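Ata da reunião do grupo de automação – oficina Jonanham
Outubro, início às 14h

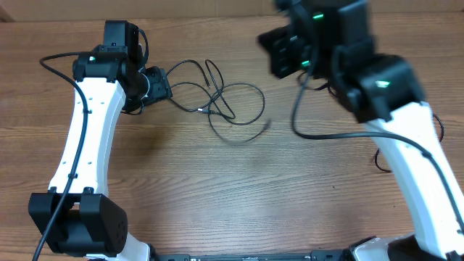
Bancada de ensaio: os dois braços e o molho de cabos pretos a desembaraçar.

1. Aprovação da ata anterior
Aprovada com uma correção: o orçamento da Zalden não inclui a manutenção.

2. Tarefa dos cabos
Discutiu-se se a arrumação de cabos pode passar para os braços até ao fim do ano, como propõe a Zalden. A produção mostrou-se pouco convencida. No último ensaio registaram-se 39 tentativas de separar e enrolar um cabo, com 8 aceites pelo controlo de qualidade. Qualquer aprendiz faz o mesmo trabalho enquanto conversa com o colega do lado.
A engenharia respondeu que material flexível é dos casos mais difíceis e que o resultado já é melhor do que o da primavera. A produção perguntou se «melhor» chega para tirar alguém do posto. Ficou registado que não chega.

3. Tarefas domésticas
Foi lido o folheto da Dirnura, que promete roupa dobrada e loiça arrumada sem supervisão. O grupo notou que o folheto não indica tempos nem taxas de falha. Uma pessoa presente lembrou que a demonstração a que assistiu no stand usava sempre a mesma toalha, estendida da mesma maneira. Decidiu-se pedir um ensaio com peças levadas por nós – se recusarem, o assunto sai da agenda.

4. Proposta Mikkelsen
Aluguer de uma segunda bancada por 3 meses. A favor: comparar dois sistemas na mesma tarefa. Contra: o custo, o espaço junto ao armazém e as horas de quem fica a repor os cabos entre tentativas, que ninguém contabilizou até agora. Adiada.

5. Deliberações
a) Manter a arrumação de cabos como trabalho manual.
b) Repetir o ensaio com 2 tipos de cabo e registar também o tempo de preparação.
c) Enviar à Zalden os resultados completos, incluindo as falhas.
d) Não usar a palavra «autónomo» nos relatórios internos enquanto houver um operador ao lado da bancada.

6. Outros assuntos
A tomada do fundo da oficina continua por reparar. Passa para a próxima reunião.

Encerrada às 15h40.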